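A morning at the Dinness showroom and workshop

Posted Aug 20, 2024

We are redoing our kitchen in January, and the part I have put off longest is the sink. So when Dinness opened its workshop to customers for a morning, I signed up. The visit was free, it lasted until lunch, and 18 of us turned up, mostly couples with tape measures.

Dinness cuts and fits countertops and supplies the sinks that go in them. The building is at the far end of the Himangate industrial park, past the tile warehouse. Parking is behind the building. The sign on the street side points the wrong way, so ignore it and take the second entrance.

Gisela Olivares met us at the front desk and handed out ear plugs and safety glasses. She runs the fitting side and has been there since the company worked out of a garage. We started in the slab yard, where the stone is stored upright on racks. I had expected to choose from small squares, and you can, but seeing a full slab changes your mind about veining. A piece I liked as a sample looked far too busy at full size. My husband liked it more. We have not settled that.

Next was the cutting hall. It is loud and there is water everywhere, because the saws run wet to keep the dust down. Wear shoes you don't care about. One of the cutters, Sugeng Hutapea, showed us how a sink opening is marked from a template and then cut a little small, with the last bit taken off and polished by hand. He had an offcut from an undermount job and passed it along so we could feel the inside edge. A badly polished edge catches the cloth every time you wipe, he said, and my current kitchen proves him right.

I asked about prices. An undermount opening with a polished edge adds $335 to the job, and each extra faucet hole is $80. The deposit is $500 and it comes off the final bill. Delivery inside the city is included. Outside it, you have to ask.

After a coffee break (good coffee, stale cookies) we moved to the showroom. This was the useful part for me. Several of the sinks are plumbed in, and visitors are encouraged to turn them on and wash something. Syafiqah Sumampouw, who looks after the displays, told us to stand at each one the way we would at home and reach for the lever without looking.

I learned a few things that way. A deep basin is great for pots and hard on the back if you are tall. A gooseneck spout leaves room for a stockpot — our old faucet does not — but in a shallow sink the water has a long way to fall and you get it on your shirt. Brushed steel shows spots less than I thought it would. A lever at the front of the base suited me better than one at the side, as our window sill sits close to the faucet and a side lever would mean scraped knuckles.

We also talked about cleaning. The advice was dish soap and the soft side of a sponge for the counter, and to keep the scouring side for the steel, going with the grain. No bleach left standing in the basin. For quartz, wipe up turmeric and coffee the same day. Marble behind the sink needs sealing, and Syafiqah suggested asking for the sealing schedule in writing.

I left with two samples, a price sheet and a template appointment. The showroom takes walk-ins but the workshop is only open to visitors on these mornings, and you have to register at the desk or by phone. Bring your cabinet measurements, including the inside width of the sink cabinet. I had only the outside width and will have to call them back with the other one.
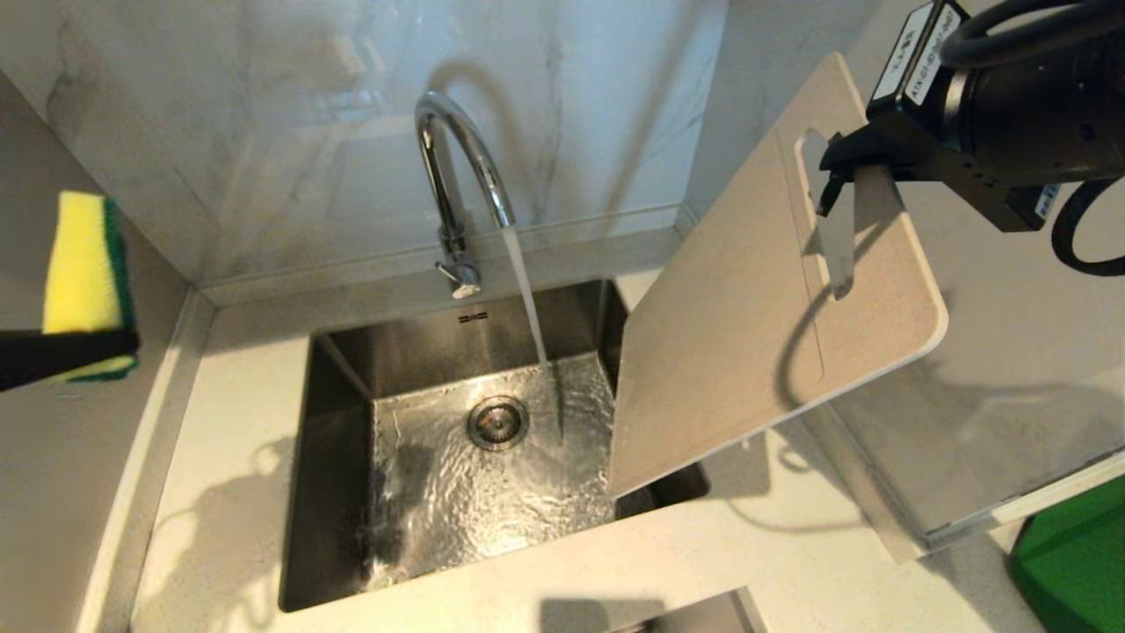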